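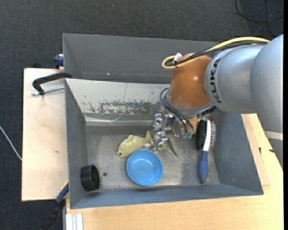
Dark charcoal carpet with a fine texture, seen with light wooden surfaces and a large gray metal bin.

Nultance Carpet Tile
Low-pile tile for workrooms, offices and storage areas

Nultance is a square carpet tile for indoor floors with regular foot traffic and rolling chairs. It has a dense, low loop pile on a flexible backing and is fixed with a peelable adhesive, so single tiles can be lifted and replaced. Trim pieces, adhesive and cleaning supplies are ordered separately.

Specification
Tile size: 600 mm x 600 mm
Total thickness: 5 mm
Pile weight: 800 g per square meter
Pile type: level loop
Pile fiber: solution-dyed nylon
Backing: bitumen-free, non-woven underside
Laying pattern: quarter turn, monolithic or brick
Fixing: peelable adhesive, full spread
Chair use: suitable for casters, continuous use
Underfloor heating: suitable, water-fed systems only
Wet areas: not suitable

Colors
Charcoal, Slate, Dark Olive, Sand and Navy. All colors are held in the same weight and thickness and can be mixed in one floor without height differences. Charcoal and Slate hide dust and chair marks better than the lighter shades. Sand shows tracked-in soil near outside doors and should be used with a barrier mat.

Color is matched within a batch but can vary between batches. The batch code is printed on the carton label and on the back of each tile. Order the full quantity for a room at one time, including spares, and do not mix batches in a continuous area. Where this cannot be avoided, change batches at a doorway or under a fixed partition.

Screen colors are a guide only. Request a cut sample before ordering.

Subfloor
The subfloor must be clean, dry, flat and sound. Suitable bases are concrete, screed, flooring-grade board and raised access panels. Remove old adhesive, wax and paint. Fill cracks and holes with a smoothing compound and allow it to cure fully.

New concrete must be tested for moisture before laying. Drying time depends on slab depth and room conditions, and a surface that looks dry may still be releasing moisture. If the reading is above the limit given in the adhesive data sheet, apply a surface membrane first.

On raised access floors, offset the tiles so that carpet joints do not fall on panel joints. Check that the panels are level with each other. A lip between panels will show through the pile and will wear first.

Board floors should be screwed down at close centers. Loose boards will open the tile joints over time.

Installation
Store the cartons flat in the room where they will be used for at least a day before laying. Do not stack them on end. The heating should be at its normal working setting before, during and after the work.

Find the center of the room and snap two chalk lines at right angles. Dry-lay one row in each direction and move the lines if the edge cuts would be less than half a tile. Narrow cuts at a doorway are the most common cause of early lifting.

Apply the adhesive with a foam roller in a thin, even coat. Wait until it turns clear and is tacky but does not transfer to a finger. Lay the tiles within the open time, up to 30 minutes in normal room conditions. A warm or drafty room shortens this.

Butt the tiles closely without compressing them. Arrows on the back show the pile direction. For quarter-turn laying, rotate each arrow against the one beside it. For monolithic laying, keep all arrows pointing the same way. Brick laying uses the same arrow direction with each row offset by half a tile.

Cut from the back with a sharp knife and a steel straightedge. Loop pile frays if the blade is dull – change blades often. Roll the finished floor in both directions.

Edges and doorways
Open edges must be covered. The Kaimal trim strip is sized for this tile and comes in a flat profile for joins to other carpet and a ramped profile for joins to vinyl or bare concrete. Both are screwed down. Do not use adhesive-only trim where carts or pallet trucks cross the edge.

Stair use is not recommended. The backing is too stiff to wrap a step nose.

Furniture and point loads
Desks, benches and shelving can be placed on the floor once it has been rolled. Use spreader cups under narrow metal feet. Heavy units that stay in one place will leave a dent in the pile. Light dents recover with steam and a soft brush; deep ones may not, and the tile can be swapped.

Do not drag loaded bins or cabinets across the floor. Lift them, or lay sheet board along the route.

Care
Vacuum daily in busy areas and twice a week elsewhere. An upright machine with a soft brush bar is preferred. Blot spills at once with a white cloth, working from the outside in. Use plain water first. For grease or ink, apply Zernano spot cleaner to the cloth and not to the pile, then rinse with clean water and blot again.

Deep clean by hot water extraction. Keep the amount of water low, as too much can soften the adhesive. Keep traffic off until the pile is dry.

Replacing a tile
Push a flat blade into one corner joint and lift. Pull the tile up slowly and check the adhesive underneath. If it is still tacky, lay the new tile straight onto it with the arrow matching the old one. If it is dusty, wipe it with a damp cloth, let it dry and add a thin coat. A new tile in an old floor will look darker or cleaner for a time. To avoid this in a visible place, take a worn tile from under a cabinet and put the new one there.

Ordering
Tiles are sold in full cartons only. Add a cutting allowance to the measured area, and a larger one for rooms with columns or angled walls. Trim is sold by the length. Adhesive coverage is printed on the tub and varies with the subfloor.

Cut samples are free, one per color. Full-tile samples are charged and credited against a later order. Opened cartons cannot be returned.

Orders placed in December ship after the warehouse stock count.

Related products
Clatisance entrance matting
Kaimal trim strip, flat and ramped
Zernano spot cleaner

Technical questions: Benedito Bastos, flooring desk. Please include the batch code and a floor plan with any query about a laid floor.

Page revised Wed 7 August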